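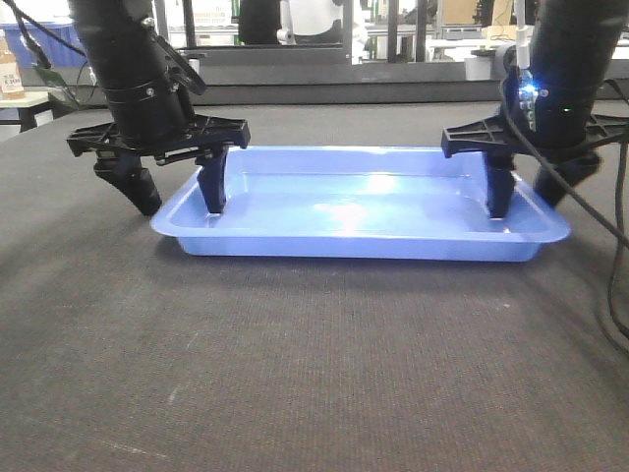
Light-blue tray on one of our tables, Plaronen

Call for participants: seed sorting and germination study at Plaronen

Plaronen is a small seed library, and we are looking for 20 people to help us with our winter study of old bean and pea varieties. You do not need to be a gardener. You need good eyes, patience and a warm room at home with a window.

Our collection has now almost 800 packets. Many of them came from the former Hornora nursery, and we do not know which seeds are still alive. In the study we would like to learn this, and also if the home test on wet paper gives the same result as the test in our building.

What you will do

You come to one introduction evening, where Afiq Khoo shows how to sort the seeds by size and colour and how to write the labels. After this you take home a box with 6 varieties. You keep the seeds on damp kitchen paper, look at them each morning, and write in the notebook how many have opened. The work takes less than half an hour a day. In February you bring the notebook back, also if some pages are missing.

Who can take part

Adults who live in Lumanlan or Dotora, or who can travel to us by bus. You should be at home during most of the study. Please tell us before if you have an allergy to beans, peas or dust. The introduction is in English, spoken slowly.

What you receive

We pay 70 pounds to every participant when the notebook is returned, and your bus ticket for the introduction evening. You may also choose seeds from our spring list.

How to apply

Please write a short letter to Ailsa Sutherland at the Plaronen office until 27th September. Tell us where you live, which window you would use and when we can telephone you. We answer to all letters.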